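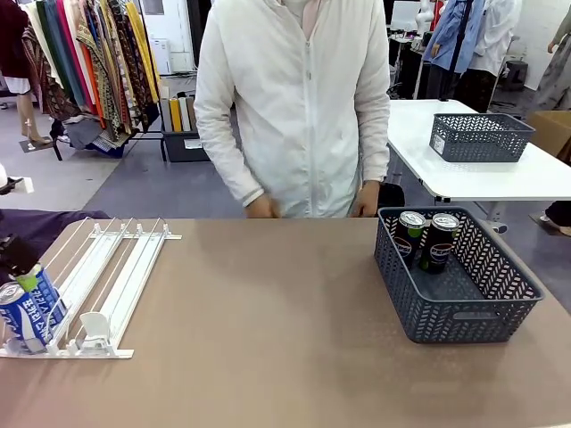
Chapter 7
Gathering Demonstrations for a Restocking Task

7.1 The task and its parts

Chapter 6 treated the learned policy as a function from camera images and joint readings to motor commands. We now turn to the examples from which such a function is fitted. The running case is the Covon task, in which drink cans are moved between a slotted basket and a white shelf rack with a spring pusher. It recurs in Chapters 8 and 9, so the setup is given in some detail.

A demonstration is one complete record of the task, from a defined start state to a defined end state. The start state fixes which items are on the table and the region in which each may lie. It does not fix exact positions. A can may stand upright or lie on its side, and both cases must be present in the data if both are expected in use.

The Covon collection plan called for 200 demonstrations, of which 100 were to begin with at least one can on its side. Training on the upright half alone is taken up in Exercise 7.4.

7.2 Camera placement

Two kinds of view are recorded. The fixed view covers the tabletop and does not move with the arm. The wrist view moves with the gripper and turns with it, so that the table edge may run vertically through the picture while the ceiling lights lie to one side. No correction is applied. The policy receives the wrist view as recorded, with both fingertips in sight, and the relation between fingertips and can is the quantity of interest during the approach.

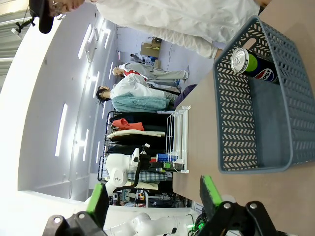

7.3 Variation in the background

People, garments and other equipment behind the table change from one demonstration to the next. In the Promen data set the background was screened off, and policies fitted to it degraded once the screens were removed. The Covon plan leaves the room in view. The cost is a larger number of demonstrations for the same accuracy on the table.

7.4 Labeling the grasp

Each record is divided into approach, grasp, transfer and release. The grasp segment begins at first finger contact and ends when the can leaves its support. A slim can held upright just above the tabletop therefore belongs to transfer, even if the arm has paused. Labels are assigned with the Skadia annotation tool, using the fixed view first and the wrist view to settle doubtful contacts.
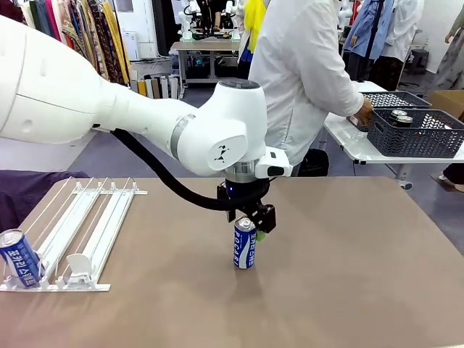 7.5 Rejecting records

A record is rejected if the end state is not reached within 60 seconds, or if either camera stream has a gap. Records containing a failed grasp followed by a successful one are kept and marked as recoveries. The Grewal criterion, derived in Section 7.6, sets the share of recoveries that may be admitted before the fitted policy begins to reproduce the failure as well as the correction.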